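TRESTANINE HARBOR – The support ship Lodel returned to its home pier Friday after 26 weeks in dry dock, clearing the last of the hull and propulsion checks the Navy requires before a ship can be assigned to a fleet schedule.

The ship, which carries fuel, food and spare parts to vessels at sea, tied up at 9 a.m. with 356 sailors and civilian mariners aboard. It is expected to remain in port through March for crew training.

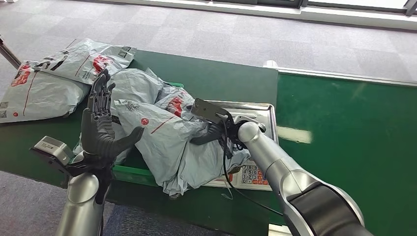
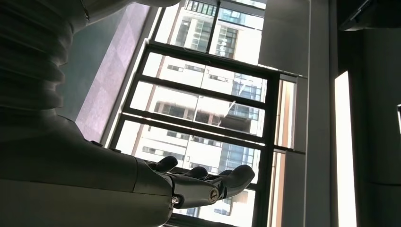
Mailer bags on a green work table, first photo, and a dark gray robotic hand near a window, second photo.

Work on the Lodel covered the shaft seals, both rudder bearings, the ballast piping and the port-side refueling station. Shipyard crews also replaced 913 feet of seawater cooling line, most of it in the after engine room, where inspectors had recorded thinning at the elbows during the previous maintenance period.

"The cooling line was the item that set the schedule," said Haf Lewis, the maintenance manager for the ship. "Everything else could be done in parallel. That job had to be done in order, one section at a time, with a pressure test after each."

The contract was held by Brinano, a repair firm with a yard on the east side of the harbor. The firm subcontracted the valve work to Yin, which rebuilt the ballast valves at its own shop and returned them in batches. Two batches were sent back for rework after the seats failed a leak test. The rework did not change the undocking date, Lewis said.

The refueling station received a new tensioning winch and control panel. The winch keeps the span wire tight between two ships while fuel hoses are passed across, taking in or paying out cable as the hulls move. The old unit dated from the ship's construction and parts for it were no longer being made.

During sea trials, the Lodel ran at full power for four hours, then completed a crash stop and a series of hard turns in both directions. Vibration readings on the starboard shaft were above the target on the first run. Technicians adjusted a bearing at anchor overnight and the second run was within limits.

One item remains open. The aft cargo elevator passed its no-load test but has not been certified to lift at full rated weight. Until that is done, stores for the after holds will be moved by crane – a slower method that requires the flight deck to be clear.

Crew training will begin with damage control and firefighting drills at the pier, followed by small-boat handling inside the breakwater. Deck teams will then practice line handling and hose connection on a shore-based rig before attempting an underway transfer. About a third of the deck department joined the ship during the yard period and has not yet worked a live transfer on board.

The harbor's north channel will be restricted to one-way traffic during the small-boat drills. Fishing and ferry operators have been told to monitor the harbor control frequency for daily times.

The ship's next yard period has not been scheduled.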